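Search tips Go
Last updated in January

Packing a little hard-shell case for your bottles and tubes

I used to carry my toiletries in a zip-up pouch, and every single trip something got squashed. The one that finally did it was a tube of sunscreen that popped its lid under a pair of boots on the way to Skosergate, and I spent the first evening rinsing socks in a hotel sink. So I switched to a hard-shell vanity case, the kind with a handle and a lid that tips right back, and I've been fussing with how to pack it ever since!

Start with it empty. I mean properly empty, with the crumbs and the old hair ties out too. Wipe the lining with a barely damp cloth and leave the case open overnight. If it smells of old shampoo (mine did), a spoonful of baking soda in a paper cup, left inside with the lid shut for a day, takes care of most of it.

Bottles get a square of plastic wrap under the cap. Unscrew, lay the wrap over the opening, screw the cap back down over it. My friend Setsuko Wada swears by tape around the outside as well, but I can't stand the sticky ring it leaves behind. Squeeze a bit of air out of soft bottles before you close them if you're flying.

Then the tubes. Roll them up from the bottom and put a binder clip on the fold, a small one so it doesn't dig into anything. A half-used tube takes up a lot less room that way, and you can tell at a glance whether it'll last the week. I had one from Pretov that looked full and had about two days left in it.

Put the big things in first and lay them down. I know it's tempting to stand everything up like a bathroom shelf, but in a shallow case the lid will press on the caps. Lay the longest bottle on a slant, corner toward corner, and see what fits next to it.
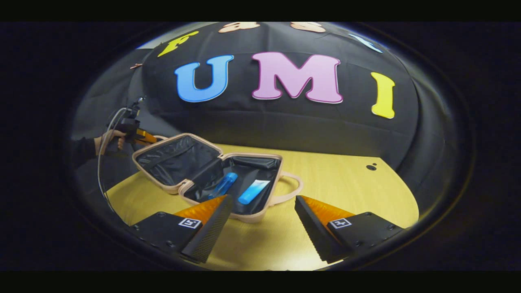 Once the bottles and tubes are in I fill the gaps with soft stuff: a washcloth, a rolled-up headband, a pair of clean socks if I'm desperate. It stops the rattling, and if something does leak you've got a head start on mopping it up. Cotton rounds go flat in the lid pocket if your case has one, with the nail file and the bandages. Keep the pocket for thin things. I once pushed a jar of face cream up there and the elastic has never forgiven me.

Shut the lid gently and pick the case up by the handle before you declare it done. Give it a small shake (over the bed, please, not the tile floor). If you hear clunking, open it up and tuck in another washcloth.

A couple of people have asked what to do about scuffs on a pale shell. Kumiko Chiba wrote in to say a white eraser works on hers, and I tried it on mine and it took off the gray marks from the car trunk, though not the deep scratch. Go easy and test it near the hinge first. Isamu Mizuno uses plain dish soap and a soft toothbrush around the edges, and I do that now too.

When you get home, unpack it the same night. I leave mine open on the dresser until Friday so the lining can air out, and then it goes back up on the closet shelf with the lid not quite latched.

Contact us | Copyright Pliltix Home Pages | Back to top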